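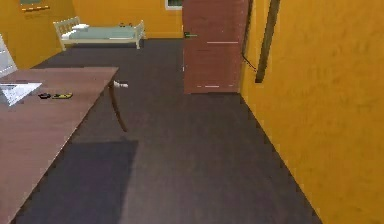

23rd November

Limewash trials, batch 7. Ochre from Tolitz again, sieved twice. Last lot left grit in the brush and I was picking it out for an hour. Putty is the June slaking, nice and fat now, cuts like soft cheese.

Mix: 3 parts putty, water till it runs like thin milk, pigment soaked overnight and stirred in last. Forgot to wet the test boards first. Did 2 of them again. Casein left out this time – it went off in the bucket and the smell got into everything.

Colour aim is still the old Skistitz hall, the 1755 coat under the grey. Scrapings are more yellow than I rememberd. Walls in a strong yellow ochre want a mottle, a flat coat looks like shop paint. 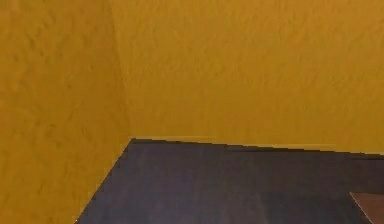 Selim Tuncer reckons the blotching comes from brush pressure more than suction, and wants a board done with the wide Akau brush before we touch the mix again. Fair enough. Will do one tomorow, thin coats, crossed strokes.

Ring Ásgeirsdóttir re more putty. Lid on the tub!!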